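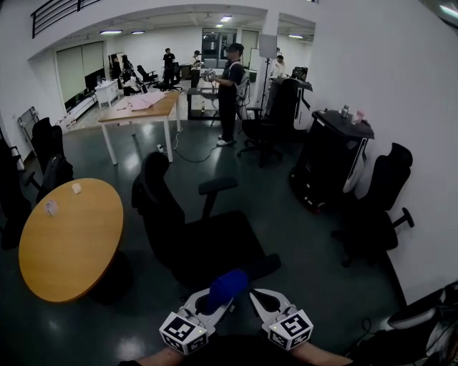

Subject: Re: [stillard-list] Second season cast news
From: Tudor Cârstea
Date: Friday, March 8, 2019

Hi all,

Octavian asked about the casting reports. My answers are under his questions.

> Octavian Bălan wrote:
> Two sites now say Stillard is getting 10 new episodes and
> that the actress who plays the sister is leaving. One of
> them also says she is engaged to the show's composer.
> Is any of this confirmed?

The episodes are confirmed. Wurnero put out a short statement on Tuesday with the number in it, and the order is for one season only.

Her leaving is not confirmed. Both sites took it from the same gossip column, and the column quotes "a friend of the cast." She told the Santoso podcast in January that she had signed on for whatever came next. I would go with that until she says something different.

> Also, does anyone know if the wedding episode was really
> cut down, or is that just a rumor?

It was cut. The director said the first version ran 27 minutes longer. Most of what went was the dinner, plus one scene at the train station that was in the trailer. No word on whether it will be on the discs.

As for the engagement, she wore a ring at the premiere and did not answer when a reporter asked. I don't have anything beyond that. Please keep guesses about her private life off the list and take them to the chat page.
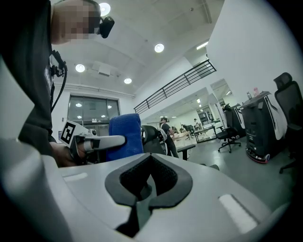 Stillard Viewers Club, Hududville

The episode guide has been updated through the finale. I fixed 3 wrong guest credits and added the song titles from the bar scene. If you find more mistakes, write to me directly with the episode title.

We are at 316 members on the list. Digest readers, please trim your quotes and change the subject line before you reply.

Tudor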